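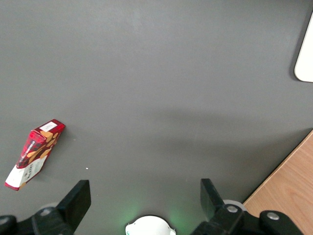
Zendulo Film Notes: README

Welcome, and thank you for downloading this. Zendulo is a small collection of written notes on science fiction and near-future films, the kind with clever gadgets and unhappy people in them. I started keeping the notes in a paper notebook, moved them to a spreadsheet when my handwriting gave out, and have now tidied them into plain files so that other people can search them, argue with them and (I hope!) add to them.

What you get

There are 18 films in this release, each with its own text file, plus one table called films.csv that ties everything together. Every text file has a plot summary, a paragraph or so of my own opinion, and a list of the technology that turns up in the story. I have tried to keep the summary and the opinion apart, though I'm a chatty writer and one does leak into the other now and then. If you only want the summaries, take everything above the line of equals signs in each file.

The summaries give away endings. All of them do, every time, so please don't read the one for Dostholm before you've seen it. I had the last ten minutes spoiled for me by a cousin and I'm still a little sore about it.

Columns in films.csv

film_id: a short number, padded with zeros. The numbers don't mean anything, they are just the order in which I watched things.
title: the title I know the film by. Where there's a second title it goes in alt_title.
setting: the main place in the story, as named by the characters.
device: the invention the plot hangs on, in a few plain words ("memory glasses", "talking house").
device_fails: yes, no, or partly. This is the column people write to me about the most.
ending: happy, unhappy, or open.
score: my own mark, from 2 to 19. I know that is a strange scale. It grew out of an older one with half points, and by the time I saw how odd it looked I had used it for everything and couldn't face going back.
second_view: yes if I watched the film again before writing the note.

A few words on particular entries

Mukolthorpe is the longest file by a good stretch. It's a slow film about a town where every household gets a machine that predicts small quarrels, and I could happily have gone on for twice as long about the dinner party alone. The opening feels like a television play, all talk and doorways, and then the baker's wife switches her machine off and the whole thing wakes up. My score went up a lot on the second viewing.

Muli is listed with an open ending, and that has caused some friendly disagreement. Hưng Phùng, who checked the whole table against my notes and caught more slips than I'd like to admit, reads the final shot as plainly happy: the pilot comes home, the lamp is lit, what more do you want? I think the lamp could have been left burning by anyone. We agreed to keep "open" and put his reading at the bottom of the file, where it takes up more room than mine.

Dostholm has "partly" under device_fails. The translating collar works perfectly well for the dog and not at all for the brother, and I couldn't bring myself to call that a yes.

Known problems

In 11 of the text files the running time is missing. I watched those on old tapes with the trailers still attached and never trusted the counter.
Accented letters in names may come out wrong if your editor guesses the encoding. Everything is saved as UTF-8.
The setting column for film 007 says "the moon, mostly". I've left it alone.

Adding a note

Please do! Copy template.txt, fill in what you can, and leave blank what you can't. Write the way you'd talk to a friend on the walk home from the theater. A note that dislikes a film is as welcome as one that loves it, but say what bothered you, and please don't change anyone else's score. I go through new notes in June, so if you send something in the fall it may sit for a while.

Using the notes

Copy them, quote them, build something on top of them. A mention of Zendulo is appreciated. The opinions were written quickly and late at night, so if you're quoting one in print, let me know first and I'll fix the spelling.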